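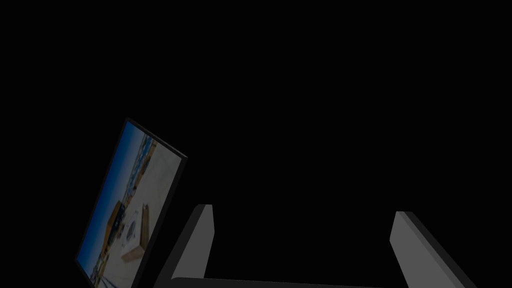 How do I book a meeting room in the Prarnach building?

Bookings are made through Mutier, the room calendar on the staff intranet. Log in with your usual network password, choose the building, then the floor, then the room. A booking is held as soon as the confirmation email is sent. If no email arrives, the room has not been booked.

How far ahead can I book?

Four weeks for the small rooms. The Biris Room can be booked up to two months ahead, as it is used for training days and outside visitors. Requests beyond these limits are rejected by the calendar and are not kept on a waiting list.

How many people does each room hold?

The Lie Room seats four. The Biris Room seats 80 in rows, or fewer with tables set out. The posted capacity of the Biris Room is 100 with all furniture removed, and this figure applies only to standing events approved in advance. Capacities include presenters and catering staff. 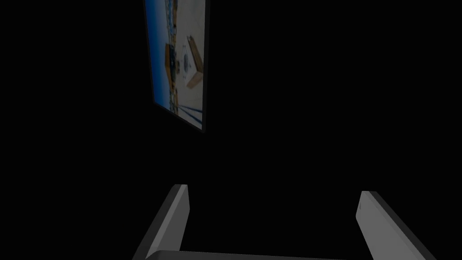
Facilities and Room Services – Level 2, Prarnach Building

Can I make a recurring booking?

Recurring bookings are permitted for team meetings of two hours or less. Select "Repeat" in Mutier and enter an end date. A series lapses at the end of February each year and has to be entered again. Series without an end date are cut back to four weeks by the system.

What happens if I don't turn up?

Each room has a check-in button in the calendar. If the organiser has not checked in within 15 minutes of the start time, the remainder of the booking is released and anyone may take the room. In a recurring series, two missed check-ins in a row cancel the rest of the series. The organiser is notified by email in both cases.

How do I change or cancel a booking?

Open the booking in Mutier and select "Edit". Moving a meeting in your own email calendar does not move the room. This is the most common cause of double bookings reported to us, particularly where the invitation was sent by one person and the room booked by another.

Someone else is in the room I booked. What should I do?

Show them your confirmation email. The name on the confirmation has the room, regardless of seniority or the size of the group. If the calendar shows two valid bookings for the same time, contact Siv Amundsen on the facilities desk, who will find an alternative on the same floor where one is free.

Can visitors book a room?

Visitors and contractors do not have access to Mutier. A staff member must book on their behalf and remain responsible for the room until it is vacated. Visitors sign in at the ground floor counter.

Can the furniture be rearranged?

In the Lie Room, the table is fixed. In the Biris Room, standard layouts are rows, horseshoe and cabaret. Choose one when booking and it will be set up before your start time. Other layouts need to be agreed with Lovisa Sundqvist, and the organiser's group is expected to do the moving. Keep the rear doors clear in all layouts.

Is catering available?

Tea, coffee and cold lunches can be ordered on the same form as the room – tick "Catering" and enter a cost centre. Orders close at noon on the previous working day. Dietary requirements go in the notes field. Hot food is not permitted in the Lie Room owing to the position of the smoke detector.

Are the rooms available after hours?

The building locks at 6 pm. Bookings that run past this time need an after-hours form, and the air conditioning must be requested separately. It does not follow the room calendar.

How do I report a fault?

Use the "Report a problem" link on the room's page in Mutier. Include the room name and the time you noticed the fault. Lighting, heating and cooling faults are passed to the building contractor. Missing chairs are dealt with by the facilities desk.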